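Tirkance: student tabletop recordings, README

Tirkance is the set of arm recordings made by the Mirnthorpe robotics class during its January term project. The class works on cells with an arm, a gripper and a cloth-covered table, and everyone writes and runs their own short routines. This file covers what is in the release, how it is laid out and what to watch for when loading it.

Version date: 29 Aug 2020

Contents

The release holds 3000 short clips with joint logs. Each clip belongs to one run of one routine. Runs were started by a student at the pendant and were kept whether or not the routine finished. The failed ones are marked in the log file and should be left out only if your work needs it.

Table setup

The table is covered with a printed cloth in red, blue, yellow and cream blocks divided by thick black lines. The class picked a busy pattern on purpose - a plain table made the detection exercise too easy. The light blue gift box with the ribbon and the white power strip are listed in the object file as giftbox and strip. Labels name the object only and say nothing about which block of the cloth it is on.
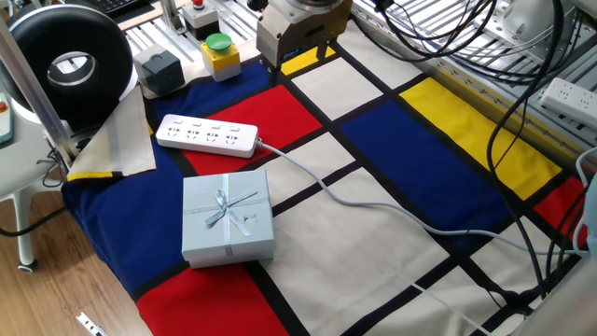

Folder layout

clips/ has the video files, grouped by routine.
logs/ has one text file per run with joint positions, gripper state and the finish mark.
objects.txt lists the object names used in the labels.
splits/ has the 2 lists used in class, train and test.

File names begin with the routine number, then the run number. There are 7 routines, numbered in the order they were taught. The later ones are longer and have more failed runs. Routine numbers are never reused, so gaps in the run numbers mean a run was deleted at the student's request.

Time stamps in the logs come from the arm controller. The video has its own clock. Most runs line up well enough for class use, but anyone training on both together should check the offset first. The script align.py prints it for a given run and changes nothing on disk.

Known problems

Clips taken while the arm is moving fast have motion blur, mostly on the wrist and gripper. These were left in. The cloth shifts between runs, so do not use its black lines as a fixed reference for calibration. Small items such as the soccer ball on the yellow ring are missing from some of the early label files.

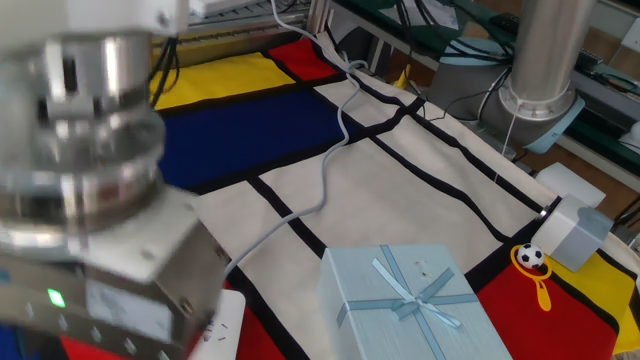

Nautiyal, who tested the first draft of this release, wrote back that the blurred clips were the most useful part for tracking homework, and asked that the next version give them their own list. That list is planned but is not in this version.

Using the splits

The test list was drawn by run and not by clip, so that clips from the same run never land on both sides. Please keep it that way if you make your own lists. The Pirkstead club used an earlier copy with a clip-level split, and its scores cannot be compared with the ones from this release.

Scores reported from this set should name the version date and the list used. Routines that deal with the cloth itself, such as pressing or gripping a folded corner, are scored separately from the object routines. Their logs carry the word fabric in the first line.
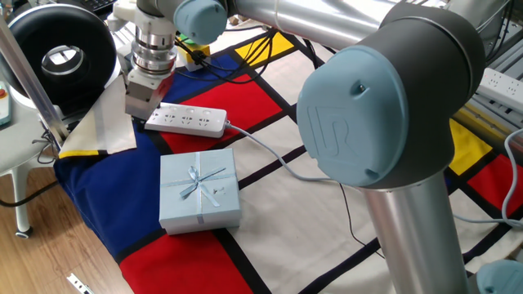
Can the clips be used without the joint logs?
For the detection exercise, the clips and objects.txt are enough. The imitation exercises need the logs as well, and the loader will stop with an error if a log is missing.

Changes since the draft

Run numbers are now padded with zeros.
Gripper state is stored as a number from closed to open instead of a word.
Two duplicate label files were removed.

Terms

Free for teaching and student work. Credit the Mirnthorpe robotics class and keep this file with any copy you pass on.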